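# Width estimate wrong on pale tabletops – ticket 481

Component: Kumix gripper-width tracker. Opened by Stefaniia Zinchenko. Assigned to Hrefna Kirkegaard.
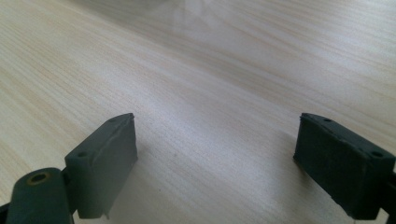 *2 min read*

**Problem**

The tracker reports the fingers closed for short stretches when they are open. It happens over the pale wood table and not over the dark mat. Training on these clips teaches the policy to close early, so I have pulled the Carnton set from the May run until this is sorted.

**Setup**

- Hand-held gripper, plain pads, no printed markers on the fingers
- Width comes from the two inner pad edges in the image
- 1000 clips in the Carnton set, 79 flagged by the jump check

**Log**

Stefaniia: Reran the flagged clips with the same weights. Same result, so it is repeatable. The attached still is typical. Pads apart, bare grain between them, and the tracker calls it closed.

Hrefna: Is it the glare? There is a washed-out patch near the top center.

Stefaniia: Tried that first. Masked the upper half and the width didn't change. The pads are all in the lower part anyway.

Hrefna: Then look at the gray shading by the inner face of the left pad. The edge step takes the strongest gradient after smoothing, and if the shading blends into the pad we lose the real edge. Can you dump the edge map?

Stefaniia: Dumped. You're right about the left side. The edge lands out in the shading, well past the pad. The right side is fine on most clips. On a few it follows a grain line.

Hrefna: Drop the smoothing kernel to 8 and turn on the color term. The pads are dark gray-green and the table is close to cream, so color should separate them even where brightness doesn't.

Stefaniia: Kernel alone fixed some clips and made the grain problem worse. Kernel plus color cleared all 79. Dark mat clips are unchanged – checked against the Bhatt baseline.

**Status**

Fix merged to the Jukgate branch. Color term is off by default, so set it in the config for any light surface. Carnton set goes back in after a full rerun. Leaving the ticket open until Hrefna has looked at the width plots.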